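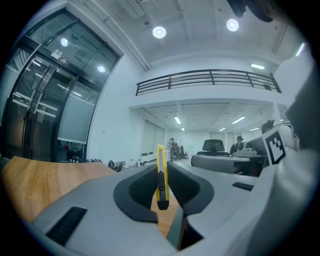 Figure 2. Yellow utility knife with a black slider, held upright over a wooden tabletop.

3.2 How people open their parcels

I went into this part of the study thinking it would be the dull bit, and I was wrong! We had asked households to keep a short diary every time a parcel showed up, and the question about opening it was only there because Soledad Medrano talked me into adding it at the last minute. We got more than 800 entries back, and a good chunk of them went on at length about tape.

Most people in our sample start with whatever is closest. Keys came up a lot, and so did kitchen scissors, a ballpoint pen, and (in one entry I still think about) the edge of a loyalty card. People who owned a box cutter of the kind in Figure 2 mostly liked it a great deal, but they often couldn't find it when the parcel came. I had coded those entries as "no tool available" at first. Ximeng Tang, who did the second round of coding, thought a lost knife and no knife were different things, so we split them, and I'm glad we did.

The split matters for what happens to the box afterward. Households that kept a cutter by the door tended to slit the tape along the seam and flatten the carton, and those cartons were more likely to be saved for returns or for moving. Households that tore their way in mostly threw the box out the same day. Gaillard, the smaller of our two towns, had more savers than Tikov, though I wouldn't lean on that too hard, as we had only 10 diaries from Tikov and 6 of them stopped in May.

We also asked about cuts to the contents. Sweaters did badly. One person sliced straight through a shower curtain and then wrote half a page about the seller's return policy, which I have put to use in Section 4.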